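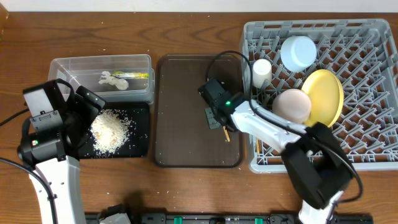

2 Mar 2018
By Sanaa Bouazza

How to clear up spilled rice without chasing it for a week

I have read a lot of advice on spilled rice and I don't trust most of it. Bread slices, damp cotton balls, a stocking over the vacuum hose. I tried the stocking. It works for beads. With rice you spend longer fitting the stocking than you would have spent sweeping.

What I do now needs a tray, a dry cloth and a stiff card. A dark tray is best. White grains on a pale counter are hard to see, and on black you can pick out every one, plus any grit that came along for the ride.

1. Leave the sink alone for now. Wet hands and a wet cloth are how a small spill turns into paste. Dry everything first, including your sleeves.

2. Move the dish rack to one side. If grains have gone under it, lift it straight up. Tilting it sends water down one end and the rice swims off. Check the slots in the floor too, and any cup that was draining right side up.

3. Hold the tray just under the edge of the table and push the rice in with the card. Short strokes. Long ones flick grains onto the floor.

4. Shake the tray gently until the rice gathers in a heap, then look at what is left around the outside. The strays are usually where the dust is. I throw those out and keep the middle.

5. Go over the wood with the dry cloth, along the grain. You will still miss a few. I have never once got them all, and I doubt the people who say they do.

Is it worth saving? For 40 grams, probably no. For 200 grams on a clean table, yes, rinse it well and cook it that day. Don't pour it back in the jar with the rest. If it landed on the floor, I'd let it go, whatever your grandmother says about waste. Mine said plenty, mostly during Ramadan, when there was always a sack open.

A note on "anti-spill" tubs: I bought a Vikanier one in October with a 2 liter body and a clip lid. The lid is fine. The spout pours in lumps and then all at once, so I now scoop from it with a cup, same as from any clear box with no lid at all.

Related
Do you need a dish rack with a drip tray?
Filtdale water jug, 4 months on
Getting rings off a wooden table
Lollusside storage boxes: which lids crack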